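3.2 Einrichtung und Pflege der Simulationszelle

Der Lieferroboter Numetti wird vor jeder Feldfahrt in der Umgebung Farkemham geprüft. Die Einrichtung der Zelle folgt dem Verfahren von Honkanen und Uibo: Zuerst wird das Kameramodell geladen, danach werden die Parameter der Radodometrie aus der letzten Wartung übernommen. Ein Prüflauf umfasst 2.851 Bilder und wird mit 15 verschiedenen Startposen wiederholt. Weicht die geschätzte Lage um mehr als 10 cm ab, so muss die Kamerahalterung am realen Gerät nachgezogen und neu kalibriert werden. Abbildung 1 zeigt eine Ansicht des gerenderten Platzes mit Eckgebäude und Straßenlaterne.

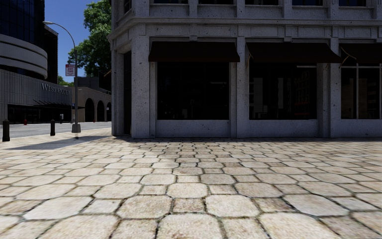
Abbildung 1. Gerenderter Platz in der Umgebung Farkemham.

Nach 30 Prüfläufen wird der Zwischenspeicher der Texturen gelöscht und die Zelle neu gestartet. Die Protokolle bleiben dabei erhalten und werden im Wartungsbuch des Roboters abgelegt.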